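4.3 Recording your first examples

Now for the fun part! With the Stirnix arm warmed up and the wrist camera showing a live view, you can start teaching it by hand.

1. Lay the cloth on the table and leave the creases in. Wrinkles make for richer examples.
2. Choose a task in the Perside panel and press Record.
3. Guide the gripper slowly towards the object. Pause for 2 seconds before you close the fingers.
4. Finish the movement, then press Keep or Bin.

Note: Close views are very welcome, even when the object fills most of the picture. The system learns a great deal from those last few centimetres.
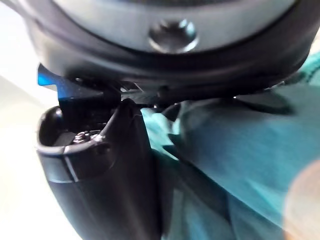
Change the starting position after every take, and try coming in from underneath as well as from the side. Our own starter set has 444 takes, but you should see lovely progress from your first 148.

Caution: Never force a finger into a narrow gap. If you feel it push back, let go of the handle, press Stop and back the arm away.

5. Press Save Set before switching off. Unsaved takes are lost when the power goes.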